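Wimley Bench Arm: Set-Up Guide
September 2023 - by Llinos Landeg
6 min read

Section 4. Memory Slots and the Socket Lever
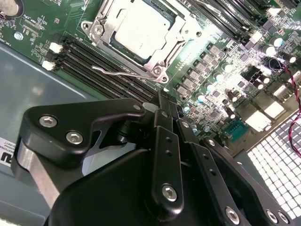
Shahab Kiani reckons the arm will be ready for this job the day it can also find the screw it dropped. Until then, treat it as a new hire with strong fingers and no sense of shame.

1. Power down the server and unplug it. The arm won't check.

2. Lay the chassis flat on the bench and clamp it. Tell the arm where the board is by touching the gripper to two board screws.

3. Confirm that the slots you plan to fill are empty and their latches are open.

4. Look at the socket lever. If it lies across the memory slots, stop and move it by hand. The arm regards levers as scenery.

5. Set the speed to 6. Higher numbers exist, mainly for trade shows.

6. Run one module. Check both ends before running the next.

CAUTION: Loose wires near the board edge must be tied back. The gripper can't tell a wire from a handle and will pull either one with equal confidence.

NOTE: In our shop trial at Trerholm, the arm made 762 insertions and needed a person for 55 of them. A person still did all the unpacking, the clamping and the swearing.

NOTE: Glare off shiny metal confuses the wrist camera. Dim the bench lamp before you blame the software - then blame the software.

Folding towels is covered in the Gandley supplement, planned for November. Please don't try it with this gripper.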